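Skamivton Residence
Gallery: Linen, Laundry and Bedrooms

Published 2011-11-19

The Skamivton Residence provides furnished rooms for 158 students and trainees. Each resident is responsible for the care of his or her own room, and the house office offers guidance on washing, folding and storage during the first weeks of every term. This page forms part of the gallery kept by the office for new and prospective residents, and is concerned with the folding of everyday clothes.

Residents may bring their own bedding, sleeping mats and nets. Many prefer a woven mat to a mattress cover in the warmer months, and the house has no objection provided that the mat is aired once a week and is not left in the corridor. Mosquito net frames must stand clear of the window so that it can be opened fully.

Folding is normally done on the bed, which is the largest flat surface in the room. Trousers and jeans should be laid out with the legs together, smoothed from the waist downwards, and folded into a rectangle that will sit squarely on a shelf. Heavier garments go at the bottom of the pile. Clothes that are to be worn again the same week may be kept apart — a chair or the foot of the bed will do — but should not be returned to the shelf with clean items.

The laundry on the ground floor is open daily from seven in the morning. Drying lines are shared between two landings, and residents are asked to collect their clothes on the day they are dry. Items left on the lines are taken to the linen store, where Drahomíra Rusnák keeps them until the end of the month. The store holds 370 sheets and 49 spare blankets, which may be borrowed on signature.

Shelves, pillows and curtains supplied with the room are listed on the inventory given out on arrival. Any damage should be reported to Ziad Twal at the house office. The next full inspection of rooms will take place in February, and notice will be posted on each landing.

Enquiries about the gallery, including requests for prints, may be addressed to Sheena Chisholm.

Bedrooms, picture 1 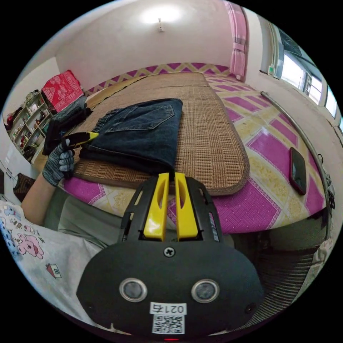 Folded jeans on a woven mat, with a second dark garment beside them.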